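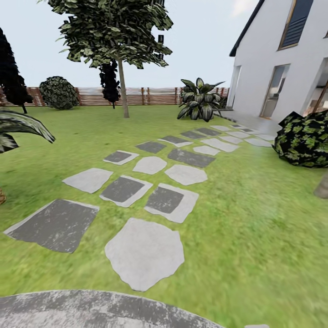
OK so I have been promising a thread on how I finally learned to make my grandmother's bread, and it's Monday, and the dough is resting, so let's go.

First thing. Her recipe card says "flour, enough." That is the whole measurement. I spent most of a winter working out what enough means and in my kitchen it comes to 600 grams, plus a bit more on the counter when it's humid.

Water is 331 grams. I know, I know, a very silly number! I kept adding splashes one Saturday with the bowl on the scale, and that loaf came out so nice that I wrote down exactly what it said and haven't touched it again.

I get my flour from Plellier, the little mill shop off the county road. They'll sell you the small bag if you ask -- it isn't on the shelf, you do have to ask.

Kneading: she did it by hand and so do I, mostly for the company of it. I put the radio on and go until my shoulders complain.

It rises for 3 hours near the stove with a dish towel over it. My kitchen runs cold, so if yours is warm, peek in sooner.

Then 40 minutes in the oven, in the heavy pot, lid off for the last stretch so the top gets dark. She liked it darker than I do. We used to argue over the heel.

Someone asked if you can freeze it. Yes! Slice it first, and toast it straight from the freezer with too much butter.

Timer just went. Will answer the rye questions after supper.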